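4.2 Running order and the unbroken side

The previous section treated sequencing in the double album as a problem inherited from the vinyl side. We now turn to recordings that were planned from the start without a side break, and ask whether listeners still hear one. The corpus for this part of the study consists of six song cycles by independent pop and folk writers, all released for streaming and download, and all described by their makers as single works. The selection criteria were given in Section 3; the two that matter most here are that every track should carry a separate title and that the composer should have fixed the order before recording was complete.

Two of the six cycles received closer attention. The first is Lukian Didenko's Casport, a cycle of 22 songs for voice, harmonium and drum machine. The second is Yolandi Makhubela's Madel, which is shorter in number of songs but longer in playing time, and which makes heavy use of instrumental links. Both writers supplied their working track lists, so that the published order could be set against earlier ones. For Casport there were four such lists, for Madel two.

Each cycle was annotated for key, tempo, metre, lead voice and the length of silence between tracks. Annotation was carried out separately by two listeners, Floor Schouten and Lies Aerts, who then met to settle differences. Agreement on key and metre was high. Agreement on tempo was lower in songs with free openings, where one listener tended to count from the first sung word and the other from the first steady pulse. In those cases we kept the later reading, as it proved easier to apply across the whole corpus.

Silence between tracks was measured from the point at which the last audible decay fell below a fixed threshold to the first onset of the next song. Where songs overlapped, the gap was entered as a negative value. This has the effect of lowering the mean for Madel considerably, and the median is therefore the more useful figure for comparison between cycles. 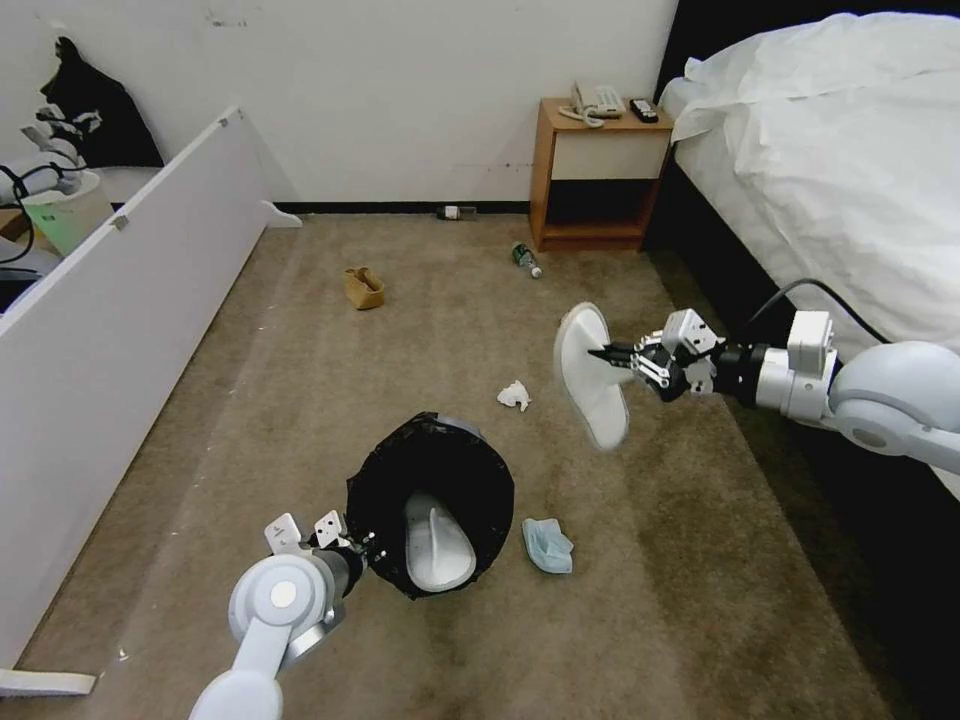 Figure 6. White slipper held above the carpet, with a second inside the lined container.

In Casport the longest silence falls after the eleventh song, at the exact midpoint of the cycle. Didenko's first working list has no such gap, and the song now in eleventh place stood near the end. In the second list it has moved to its present position, followed by a note in the margin reading "wait". The gap was lengthened again at the mastering stage. A listener who does not look at the track numbers will still meet a clear division at this point, marked by silence, by a drop in tempo and by a change of lead instrument from drum machine to harmonium. The result is close to what the side break did in the earlier repertoire, although no physical limit required it.

Madel behaves differently. No silence in the cycle is long enough to count as a division under the test used in Section 3, and the two places where the tempo falls sharply are both covered by instrumental links. What takes the place of the break is a return of material. The opening vocal line is heard again, a fourth lower, a little past halfway, and all songs after this point stay within closely related keys. Makhubela, in correspondence with the authors, described the passage as "the place where you could stop and come back tomorrow". Both annotators had marked it as a boundary before this remark was known to them.

The remaining four cycles fall between these cases. Three have a single long silence within two tracks of the midpoint. The fourth, Fenna Maes's Floker, has no midpoint division of any kind that we could find, by silence, key or returning material. Its songs are arranged in strictly rising order of tempo, with one exception, and it seems likely that the steady rise leaves little room for a break. Floker is also the only cycle in the group in which the published order matches the first working list.

Three points follow. First, a central division is common in these works even where the format does not ask for one. Second, it may be made by means other than silence, so that studies which measure gaps alone will miss part of the evidence. Third, the working lists show that in at least two cycles the division was added during revision. We cannot say from this whether the writers had the older format in mind. Didenko grew up with cassettes and has said that he thinks of an album as something to be turned over; Makhubela has said the opposite.

It might be argued that any long work will be divided near the middle for reasons of attention, and that the album side has nothing to do with the matter. Jansen makes this case for the nineteenth-century song cycle, where breaks for the singer and the pianist tend to fall in similar places. The argument has force, but it does not account for the position of the quick songs. In five of our six cycles the song directly after the division is among the fastest, a placing familiar from the opening track of a second side and much less usual in the recital repertoire. The tempo drop in Casport is the exception here.

A further difficulty concerns how such cycles are heard. Play counts made available for one of them, covering its first 3,000 complete or partial plays, show a steady loss of listeners up to the ninth song and almost none afterwards. Those who reach the middle generally go on to the end. The counts do not separate continuous listening from listening in several sittings, and so they cannot tell us whether the division is used as a resting place — only that it is not a common place to give up.

The measurements for all six cycles, together with the working lists where permission was given, are set out in the appendix. Section 4.3 takes up the related question of shuffled playback, and of what remains of the central division when the order is no longer under the writer's control.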